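The Second Life of the Kitchen Sink

Kitchens get redone for the cabinets. Or the floor. Or the range, because somebody saw one in a store window and couldn't let it go. The sink comes last, chosen in a hurry, often from whatever the yard has on the shelf that afternoon. Then it gets used more than anything else in the house.

I spent most of January asking people in Stisamberg about theirs. Old mill town, steep streets, hard water. Very hard water. The kettles there grow a crust like the inside of a cave, and everyone has a remedy — vinegar, lemon halves, a powder from the hardware store that smells like a swimming pool. Nobody agrees on the powder.

Start with the bowls. One or two. It sounds like a small question and people will argue about it through an entire dinner. Single-bowl people want room for the roasting pan. Double-bowl people want somewhere to put the clean things while the dirty things soak. A woman on the hill road told me she'd switched to a single and regretted it by the first holiday, when there was a turkey in it and no place to rinse a glass.

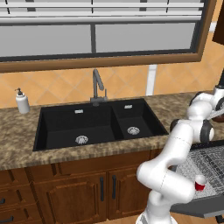 Issue 714

The double bowl comes out of habit more than design. Wash in one, rinse in the other. Before dishwashers that was just how it went, and plenty of the houses in Stisamberg never got a dishwasher. The kitchens are narrow. The pipes are old. One couple measured for a machine, found it would cost them their only deep drawer, and kept the drawer.

Color, then. For years it was white or steel. Now half the people redoing a kitchen want black. At Josteck, the supply yard down by the rail line, the dark sinks used to sit in the back row next to the laundry tubs. They're at the front door now. The man at the counter sold me on nothing, just shrugged and said people like what their sister has.

Black hides coffee. It does not hide lime. In a hard water town every drop that dries leaves a pale ring, and on a matte finish the rings show by lunchtime. The fix is dull. Wipe it down at night with a dry cloth. Not a wet one, not a sponge, a dry cloth. Everyone who owns a dark sink and still likes it told me some version of this, usually while wiping.

What ruins them is scrubbing. Steel wool, the green side of the pad, gritty cleaners. The finish goes cloudy in patches and you can't bring it back, though there are oils sold for exactly this. I tried one. It looked wonderful for two days and then it looked like a greasy sink.

Granite counters have there own rules. Speckled stone forgives crumbs to a degree that's almost dangerous — you run your hand across it and find out what breakfast was. But the strip behind the faucet is where trouble starts. Water sits there. Gets under the caulk if the caulk is tired. Stone can darken around the cutout and stay dark for weeks. 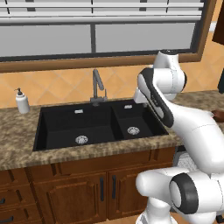 Caulk is cheap and most people wait too long. The installers at Kleinschmidt, a two-van outfit that does most of the counters on the east side of town, say they get more calls about bad seams than about cracked stone. By the time anyone calls, the cabinet floor underneath has swelled. Their advice is to empty that cabinet twice a year and put a flashlight on it. Hardly anyone does. I went home and did mine and found a slow drip, a rusted can of polish and a bag of onions I have no memory of buying.

Money. A plain replacement sink at Josteck was marked $512 when I was in, strainers included, faucet not. Kleinschmidt quoted a neighbor of mine $1221 for the whole job, old sink out, new sink in, fresh caulk, haul away. She thought that was steep. She paid it. The other quote was lower and didn't include the plumbing, which she found in the small print on the second page.

If you keep the counter, you're married to the hole. That's the part that catches folks. The new sink has to fit the old cutout or be bigger, never smaller, and bigger means cutting stone in place with a wet saw and plastic sheeting over every doorway. Dust gets in anyway. One family was still finding it in the cereal bowls a month later. Measure the cutout from below, with the tape pulled tight, and write down the corners to. Round corners and square corners are not the same sink.

Depth matters more than width. Deep bowls are lovely for pots and murder on the back. Tall people complain most. There's a wire rack made by Cerka that sits in the bottom and raises the dishes up a little, and it's what several of the taller cooks in town use. It also keeps forks from rattling over the drain, and scratches less than the pot would.

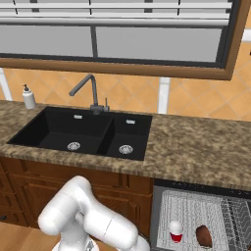

Should you replace the faucet at the same time as the sink?

If the old one is more than a few years in, do both together. The nuts are easy to reach with the sink out and miserable once it's back in, and you only shut the water off once. Keep the old faucet in a box until the new one has run a full week.

The cloth, by the way, lives on the oven door in nearly every house I visited. Old dish towels mostly, gone thin. In the last kitchen on my list it was half a pillowcase, blue stripes, hemmed by hand. I was handed it after the coffee and told to dry the back corners first.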